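Trevosa Tenants' Association
Minutes of the meeting held on January 29, 2018

Chair: Cinzia Mancuso
Minutes: Sum-yee Man
Apologies were received from the two members of Marinho entrance.

1. Minutes of the last meeting
The minutes were accepted with one correction. Under item 4, the word "lift" should be "bin room". The chair asked that the corrected copy is put on the notice board as well as on this page.

2. Heating in the stairwells
Prorent has answered our letter. They agree that the radiators on the ground floor of Marinho entrance are not working as they should, and they will send an engineer. No date is given in the answer. Several members said they had the same promise last winter. It was agreed that the chair will write again and ask for a date in writing.

One member asked if tenants may put their own heater on the landing. The chair explained that this is not allowed under the house rules – the landing must stay free.

3. Furniture in furnished flats
There was a long discussion on this item. Some tenants with furnished flats have been told by Prorent that marks on sofas and floors will be taken from the deposit, also when the furniture was old before they moved in. One tenant was asked to pay 153 pounds for a sofa and has not received any receipt.

Members agreed that a cover on the sofa is a sensible thing, but it should be the choice of the tenant. The inventory should say clearly in which condition each piece is on the first day.
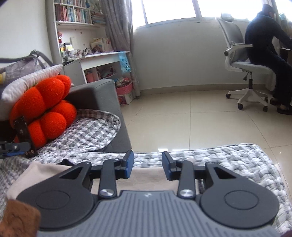
Item 3: covered sofa, with the tiled room behind.

The chair will prepare a simple form which tenants can fill in and sign together with Prorent. Sum-yee Man will check the English and make a version in Chinese. The tenant with the sofa bill was advised not to pay before the receipt is shown.

4. Floor repairs
Pronudwood has sent an offer for the floor in the common room. It covers sanding and oil, but not the skirting boards. The work would take 3 days. Two members found the price too high and would like a second offer. Vote on asking for a second offer: 6 in favour, 2 against. The request was accepted.

5. Any other business
Bicycles are again left in front of the meter cupboard. A note will be put up.
The key of the common room should be returned the same evening.
The summer party was mentioned. It will be discussed in May, when the floor is hopefully finished.

The chair closed the meeting and thanked those who brought tea.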